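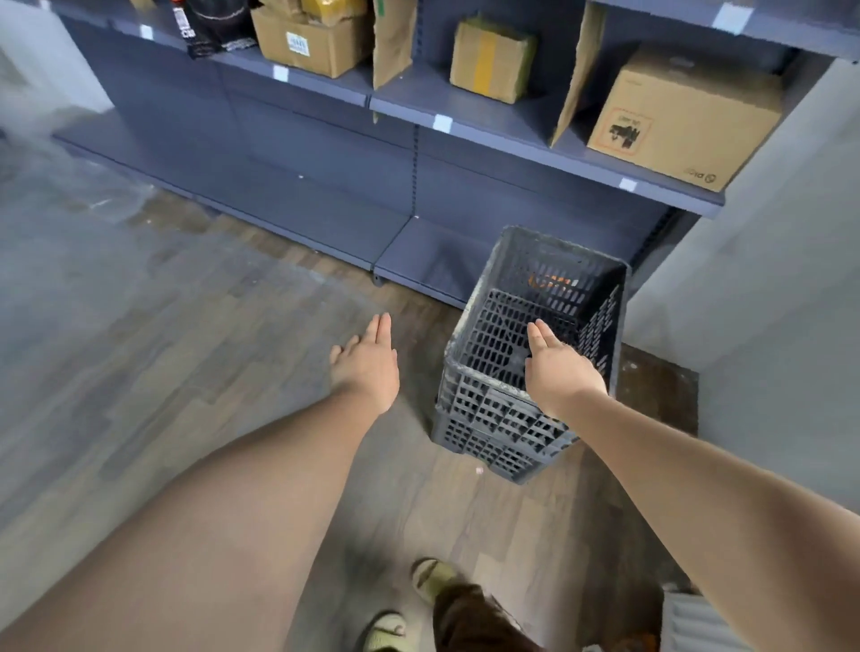 From: Jullalent Technical Support
To: Hivach Owners List
Date: Nov 19, 2018
Subject: Re: Hum from left channel after moving phono preamp

This reply is sent to the full list as several members have written to the support address with the same question.

The hum described below is consistent with a ground loop between the phono preamplifier and the integrated amplifier. On the Hivach preamplifier the signal ground and the chassis ground are joined at a single point near the power inlet. When the unit is plugged into a different wall outlet from the amplifier, a small difference between the two grounds can appear as a low hum, often stronger in one channel than in the other.

Members are asked to carry out the following before returning a unit for service.

1. Turn off all equipment and lower the volume fully.
2. Connect the preamplifier and the amplifier to the same power strip.
3. Confirm that the turntable ground wire is attached to the Hivach ground post and to no other component.
4. Swap the left and right input leads at the preamplifier. If the hum moves to the other channel, the fault lies in the turntable, its cartridge connections or the leads.
5. Keep the preamplifier at least 21 inches from any power transformer, including the one inside the amplifier.

The safety ground on a power cord must not be removed or bypassed under any circumstances. Units received with a modified power cord will be returned without repair.

Owners of the Ban moving coil cartridge should also check the gain setting. The switch on the underside should be at 65 dB for this cartridge. A higher setting will raise any hum already present along with the music.

With regard to the question on cables, the Ekomier interconnect is shielded, and the shield is connected at one end only. The arrow on the jacket should point toward the amplifier. Reversing the cable will not cause damage, but it may increase noise in some systems.

If the hum remains after these steps, please write to the support address with the serial number, the cartridge model and the result of step 4. Please do not send photographs of the circuit board, as opening the case affects the warranty.

Jullalent Technical Support

> I moved my Hivach from the top shelf to the one directly
> over the amplifier in July and have had a hum on the left
> side ever since. It is there with the record stopped and
> gets louder with the volume. The right side is nearly
> silent. The preamp is now on its own outlet, as the old
> strip was full. Cartridge is the Ban, 2 meter Ekomier cables
> to the amp. Do the cables have a direction? Mine have an
> arrow and I did not note which way they were before.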